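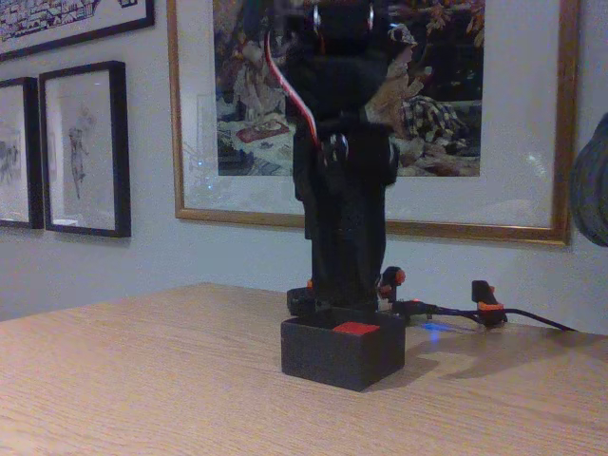 Katusside is a set of 400 short tidying episodes, all of them the same chore: one small thing goes into one small open box. The red cube is in the black box here, as tidy as this table ever gets. The oak-colored top has its own folder of grain close-ups, for reasons I have stopped defending.

Posted 2nd October by Zeyu Yuan

Layout
episodes/ one folder each
notes/ typed late, spelled accordingly

Known gaps: 7 episodes have no notes. Lids are out of scope. So are drawers, which deserve it.

Print | E-mail this page

Related
Ferkent: shelf sorting
Prieto: cutlery, mostly forks
Trimov changelog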